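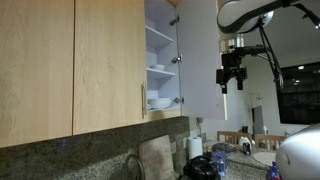
Wall cupboards over the sink, shared kitchen, Gesside

# Gesside House - kitchen and common areas meeting

Minutes of the August meeting, held in the common room. Started at 7.15 pm.

**Present:** Malachy Corrigan (chair), Ruairí Ó Néill (minutes), residents from both floors, one representative of the letting agents, Conneely.

**Apologies:** received from the two residents in the top-floor flat.

## 1. Minutes of the last meeting

Agreed as correct, with one change. The item on the back gate should have said the latch was to be replaced, not the lock. Malachy has a note of this and will alter the copy in the folder.

## 2. Matters arising

The latch has been fitted. The gate still drops a little and has to be lifted to close. Left for now.

The bulb on the stairs was changed the same week it was reported.

The letter to Trirnis about the bins has been sent. No reply yet. Ruairí to ring them if there is nothing by the end of the month.

## 3. Wall cupboards

Most of the meeting was spent on this.

Ruairí passed round the picture at the head of these minutes. The cupboard to the right of the two closed doors has a stack of bowls at the bottom, with a plate beside them, one small bowl on the middle shelf and nothing on the upper shelf. Several people said they had not known the upper shelf was free and had been keeping dry food in their rooms for want of space.

It was proposed that this cupboard be kept for shared crockery only, and that all bowls and plates go in it. Ruairí asked whether the upper shelf should be given over to food instead. There was some discussion. Two residents cannot reach that shelf without the step, and one of them did not want to be climbing up for crockery every day. Others felt that mixing food and plates was how the old kitchen got into the state it did.

Agreed:

- Everyday bowls stay on the floor of the cupboard, where they are now.
- Plates to go beside them, stacked flat, large ones underneath.
- Small bowls on the middle shelf.
- Upper shelf for serving dishes and anything used less than once a month.
- No food in this cupboard.

The cupboards behind the two closed doors will be for dry food. Each room gets a share of a shelf, marked with tape along the front edge. Malachy to do the marking. Anything without a name on it after the first week will be put in a box on the common room table, and left there a fortnight before it is thrown out.

The step is to live beside the fridge and is to be put back there after use.

A resident asked if the hinges could be looked at, as one of the doors has been slow to close. The agent said this was likely to be a matter of adjusting the screws. Malachy will try it with a screwdriver first and report it to Conneely if that does not help.

## 4. Worktop and sink

The picture was referred to again for the worktop. It was noted that a cloth had been left crumpled on the granite, and that a jug and bottles were standing out.

Agreed that cloths are to be rinsed and hung up last thing at night. Clean ones are in the drawer under the kettle. Used ones go in the bag on the back of the door, and the laundry turn will take them with the tea towels.

The chopping board can stay where it is, leaning at the back behind the tap. One resident would prefer it in a cupboard, but the general view was that it dries better standing up. It is wooden and must not be left to soak. The kitchen roll can also stay out on the worktop.

Drinks bottles are to be taken away or put in the recycling. Nothing is to be kept permanently on the worktop except the items above, the kettle and the toaster.

Granite: the agent asked that people do not use vinegar or the lemon cleaner on it. Washing-up liquid and warm water is enough. She will send a sheet on this to be pinned up.

## 5. Crockery

There have been comments that there are not enough side plates when everyone is in. Ruairí has priced a replacement set from Vullia. It comes as a box of 11 pieces, white and plain enough to go with what is already there. Malachy asked whether it would be better to buy side plates on their own. Ruairí to find out if they are sold singly before anything is ordered.

Chipped pieces should be taken out of use and put in the general waste, wrapped in newspaper. Please do not put them back in the stack.

## 6. House fund

The fund stands at £373. No large bills are expected before the autumn. Agreed that the crockery can come out of the fund, and that tape and cloths can be bought as needed with a receipt left in the tin.

There was a suggestion that the monthly payment go up by £2. Not agreed. It may be raised again when the heating goes back on.

## 7. Cleaning rota

The rota carries on as it is, with two changes. The top-floor flat has swapped with the front ground-floor room for the first half of next month. The inside of the wall cupboards has been added to the deep clean, to be done when the fridge is done. Shelves are to be emptied, wiped with a damp cloth and dried before things go back.

Malachy reminded everyone that the rota covers the floor under the table as well, and that the chairs need to be pulled out to do it.

## 8. Any other business

Parcels - please take them up the same day. The hall was blocked twice last month.

The spare key to the meter cupboard is missing from its hook. If you have it, put it back or tell Ruairí.

A resident asked if the kitchen window could be left on the latch overnight. The agent said not on the ground floor, for insurance reasons.

## Actions

| What | Who |
|---|---|
| Correct last minutes | Malachy |
| Ring Trirnis about bins | Ruairí |
| Tape and name the food shelves | Malachy |
| Try adjusting the door hinges | Malachy |
| Ask Vullia about single side plates | Ruairí |
| Send granite cleaning sheet | Conneely |
| Revise rota and pin it up | Ruairí |

Closed at 8.40 pm. Next meeting in the common room, time to be put on the board.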